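Ticket 2927 - Trash bag rolls keep leaving the yellow tray
Queue: Supplies and Storage
Opened by: Kibet Kashindye
Assigned to: Balakrishnan Kotian
Priority: Low (changed from Urgent by B. Kotian)
Status: Closed, reopened, closed

Kibet Kashindye wrote:

The trash bags are missing again. The supply sheet says they live in the yellow tray. I went to the yellow tray and found a stapler, a bag of rubber bands and a single glove. I needed one bag. I ended up carrying the coffee grounds downstairs in a mixing bowl, which people on the stairs had opinions about.

Can someone please (a) find the bags and (b) make them stay found?

Balakrishnan Kotian wrote:

Thanks Kibet. Lowered from Urgent because the building is still standing.

First questions, and I'm sorry, the form makes me ask them. Did you check the closet? Did you check under the sink? Was it the yellow tray in the supply room or the yellow tray in the Kolero kitchen, which is a different yellow tray and belongs to people who label their yogurt?

Kibet Kashindye wrote:

Yes, yes, and supply room. I don't go in the Kolero kitchen anymore.

Balakrishnan Kotian wrote:

Found them. Both rolls were in the red tray, under a folded tablecloth from the Siriwardena lunch. Moved back to yellow. Stapler moved to the desk drawer. Glove moved to the windowsill in case the other one comes looking. Closing.

Kibet Kashindye wrote:

Reopening. It's been two days and they're in the red tray again.

Balakrishnan Kotian wrote:

Reproduced. I put the rolls in yellow before lunch and by the time I came back with my sandwich they were in red. So we have a person, and the person is tidy. This is the worst kind.

Log so far:

Attempt 1. Put rolls in yellow tray, told everybody in the room. Result: lasted a morning.

Attempt 2. Put rolls in yellow tray, emailed everybody. Result: Orlando replied all to ask which tray was the yellow one. He now says this was a joke.

Attempt 3. Swapped the two trays, on the theory that somebody is going by position and doesn't care about color. Result: rolls ended up in red again, so they do care about color. I learned something and still had no trash bags.

Attempt 4. Took the supply sheet off the wall to check what it says.

Attempt 4 is where it gets interesting. There are two supply sheets. The one by the door says "trash bags - yellow." The one inside the closet, which I had never seen because the closet door opens against it, says "trash bags - red." It's in very nice handwriting.

Orlando Inga wrote:

That's Rüdiger's handwriting. Also it was a joke.

Rüdiger Sperling wrote:

Hello all. Yes, the closet sheet is mine. I made it when we moved out of the Niltow office, where the red tray was for cleaning and the yellow tray was for office things. I have been correcting the trays every day and wondering who kept undoing it. I assumed it was a new person.

Kibet Kashindye wrote:

I've been here eight years.

Balakrishnan Kotian wrote:

So we had one of you working from the door and one of you working from the closet, each quietly cleaning up after the other. I'd like that recorded as the root cause. There's a box for it on the form and I've never gotten to fill it in before.

Proposed fix: yellow wins. More people read the door. Rüdiger, are you all right with that?

Rüdiger Sperling wrote:

I am not all right with it but I accept it. May I ask that the rolls lie together and aren't thrown in from a distance? When they are thrown in, the loose end comes off and the next person pulls out a yard of plastic.

Balakrishnan Kotian wrote:

Agreed, no throwing. Looking at Orlando. Rolls are back in yellow, stacked.
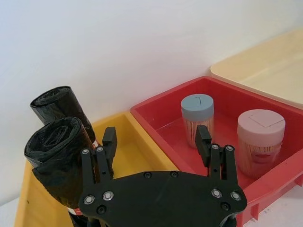
I've also taken down the closet sheet and given it to Rüdiger, who has put it in his desk. The door sheet now has "trash bags - YELLOW" underlined, with today's date, 2026-07-18, so that the next argument at least has a starting point. Yes, it's a Saturday. I came in for my umbrella and got involved.

Still to sort out: what goes in red. Suggestions to this ticket, please. The tablecloth isn't a suggestion, it's going home with whoever brought it.

Édgar Ayala wrote:

Hi, I do the ordering. I only heard about this because somebody asked me to add "second glove" to the Pamik order. Are we out of trash bags or do we just not know where they are? Those are different problems and I've been treating them as the same one. I've ordered bags three times since spring.

Balakrishnan Kotian wrote:

We weren't out. Where did the three orders go?

Édgar Ayala wrote:

The top shelf in the closet, behind the door, next to where that sheet used to be.

Balakrishnan Kotian wrote:

I've been up the stepladder. We aren't going to run out of trash bags. Édgar, please skip them in August, and possibly for the rest of my career.

Red tray is now sponges and dishcloths, per Kibet, with Rüdiger's consent in writing. Added to the door sheet. Closing.

Kibet Kashindye wrote:

Confirmed working Monday morning. Got a bag on the first try. Please leave the ticket closed.

Orlando Inga wrote:

Does anyone know whose glove is on the windowsill?

Balakrishnan Kotian wrote:

New ticket, please.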